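June – Hacer Kocabaş, Talard
2 min read

Progress report to Gradora: teaching by demonstration, plate racking task

Work this period was on the plate racking task. An operator guides two arms by remote control to stand a plate in a wooden peg rack, and the joint positions and wrist camera video are saved together. The target in the work plan is 2,000 usable demonstrations. We have more than 400 so far, all from the Wistthorpe room.

New operators now do 50 practice runs before anything they record is kept. Early runs had long pauses near the pegs, and the model picked up the pauses along with the motion. Operators are asked to keep moving, slowly if need be, and to open the fingers wide before backing away.
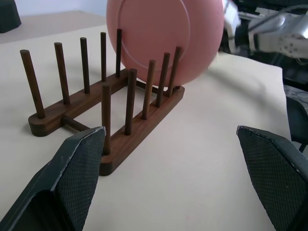
We also changed how the rack is placed. It is turned to a new angle after every 70 runs – before that it stayed put for a whole shift, which made the data too uniform. The angle is written in the log by hand, and we would like to have that step automated by the next report.

Two items are open. The delay on the remote link still varies during the afternoon, and Tatlı has been asked to check the network switch. The second operator station is not yet set up. Spending is within the approved budget and no change to the end date is requested.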